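The Great Pen Roundup

If you've borrowed a pen from me in the last year, this is your fair warning that I'm coming to get it back. February is slow, the heating takes forever to get going in the morning, and I decided that was as good a time as any to deal with the pens and markers that had spread themselves over every flat surface we own in the Busstead workshop.

It started because I needed to label one box. One! I went through four pens before I found one that would write on cardboard, and by then I was annoyed enough to get a crate and start going from table to table. We have plenty of those slotted plastic crates (they came with the old Drorik order, and I will defend them to anybody who says they take up too much space). I like them for sorting because you can shove one along with your elbow and the dust falls out through the holes by itself.

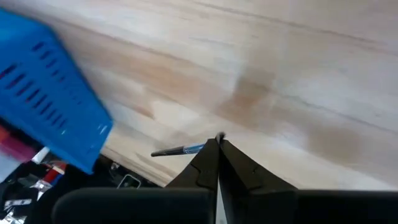 My method, if you can call it that, was to pick up a pen, scribble on the back of an old delivery note, and decide on the spot. If it wrote straight away it stayed. If it needed more than a couple of circles to get going, out it went. I know some of you believe in reviving them with warm water or rolling them between your palms, and I wish you well, but we bought a box of 300 from Cloloteck last fall and I'm not standing at the sink for the sake of one dried-up ballpoint.

Markers got a second chance, mostly because they cost more. A marker that's been stored tip up can come back if you leave it tip down overnight, so I put the faint ones in a jar upside down and went home. A few of them were fine the next morning and I was far too pleased with myself about it.

The caps are a different story. I ended up with a whole handful of caps that fit nothing, and I can't bring myself to throw them away, so they're in a yogurt pot on the windowsill if you want to try your luck.

The other thing I noticed, going around, is where pens end up. They go to the corners. You finish writing, you put the pen down on the nearest bit of wood, which is always the edge you happen to be leaning on, and then somebody bumps the table and it's on the concrete. I've stepped on enough of them by now to take this personally.
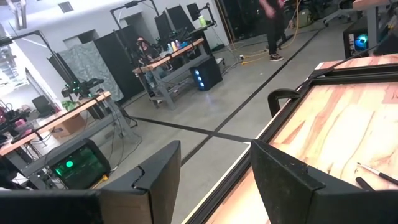

So I'm trying pen cups, one per table, set well back from the edge. I wanted the kind that clamp on, but the good ones in the Dlamini catalog come in packs of 6 and the shipping made me wince, so for now it's soup cans with tape around the rim (lentil, if you're wondering, I had a lot of lentil soup in January). Two pens, one fat marker and one thin marker in each, and please put back what you take out, even if it's only to the cup you're closest to.

If a pen dies on you, don't put it back in the cup! I know it feels wasteful, and we've all done it, me included. There's a cookie tin by the door for dead ones, and I'll empty it when it's full. I'd also love to hear from anyone who has a brand of fine marker that survives being left uncapped over lunch, as I've been through three kinds and they all gave up. Leave me a note on the board by the kettle. You should be able to find something to write it with.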